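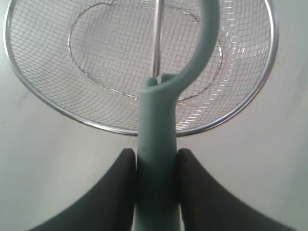
Fig. 1. Wrist view, both fingers on the handle of the strainer.

Labelling contact and containment from two views

Vendula Baláž, last edited 7/15/20

This page covers the labelling step of the Fevent method, in which each sampled moment of a manipulation recording gets two labels: one for contact, one for where the loose object is. Recording and time alignment are covered on the Nullard setup page. You need aligned wrist and table views, and the Ševčík label tool with the Carer colour profile loaded.

1. Sample the recording

Set the tool to cut on change of gripper width, with a minimum gap of 800 ms between samples. Fixed-rate sampling gave us long runs of near-identical images and missed short contacts. Our kitchen set came down to 668 samples this way.

2. Label containment from the table view

Open the table view alone and hide the wrist view. For each loose object choose in, out or unclear. An object counts as "in" when its lowest visible point lies inside the rim and nothing else is seen to hold it up. Touching the rim from outside is "out".

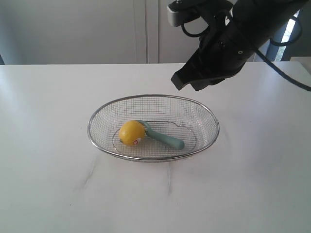 Fig. 2. Table view. Lemon: in. Utensil: in. Gripper above the table, no contact label given at this stage.

Mesh needs some care. The table shows through it, so an object behind the basket can look as though it is inside. Check whether the wires pass in front of the object or stop at its outline. If you cannot tell at full zoom, use "unclear" and move on. Do not step forward in time to find out.

3. Label contact from the wrist view

Now hide the table view and work through the same samples. Mark each finger on its own, left then right. Contact means no background is visible between the finger and the part along at least a third of the fingertip. Thin shadows at the join do not count as background.
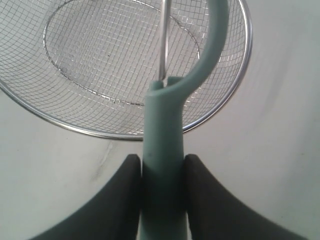
Fig. 3. Wrist view. Left: contact. Right: contact. Part: handle shaft.

Name the part as well as the object. "Handle" and "rim" are separate labels, and merging them cost us most of the gain on the held-out set. In the first round 109 samples had only the object name and had to be redone.

4. Merge and check

Run the merge. Samples where the two views cannot both be right are listed in red — typically a held object labelled as resting. Open both views side by side for these only, correct the wrong label, and leave a note. Allow about 1,000 characters for notes; longer ones are cut on export.

Look through a handful of "out" samples too, with the object close to the rim, as these are where labellers disagree most. 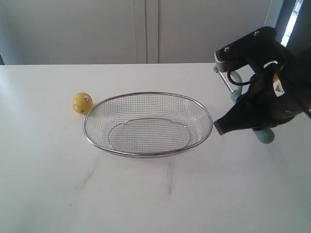
Can one person label both views?
One person can, provided the second view is done in a separate session with the samples shuffled. Agreement dropped when we let people go straight from one to the other.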